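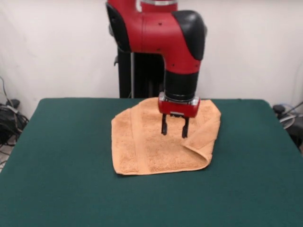 2. Planning your purchase

Welcome, and thank you for choosing the Basov folding kit! Before you order a single bolt, please sit down with section 2 and a pencil. It will save you a second delivery charge.

2.1 Measure the spot. Write down the floor space for the table and pedestal, and add room on every side for a person to walk past.

2.2 Price the arm and gripper together. The Oravec quote form lists them on separate lines, and it's easy to miss one.
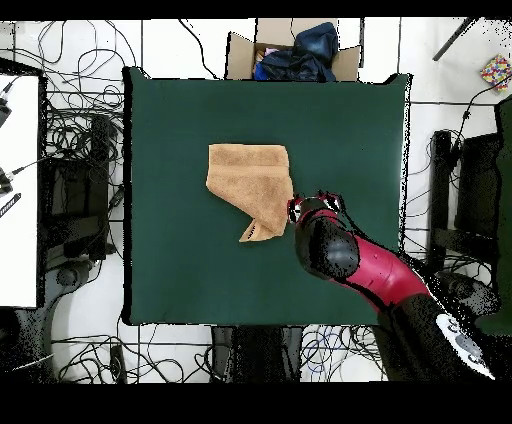 2.3 Set money aside for the small stuff: cable covers, spare fingertips, a felt top. We suggest $200 for the first year (more if you run two shifts).

Note: Shipping for the pedestal is quoted separately. Ask for part 1113.

2.4 Order your practice cloths early. 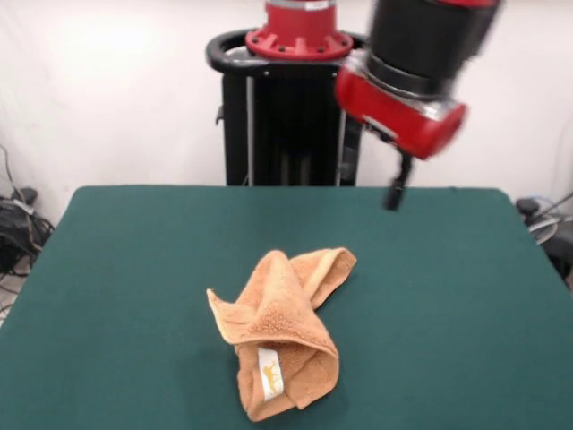 Practice cloths are the cheapest line in the whole budget, so please don't skimp on them. Buy the same kind you plan to fold later on, hems, labels and all. A small terry hand towel with a white tag sewn along the hem makes a good starter, and a bunched-up one gives the arm a fair bit more to work out than a flat one does.

Caution: Do not buy a table before you have checked the arm's reach in section 3.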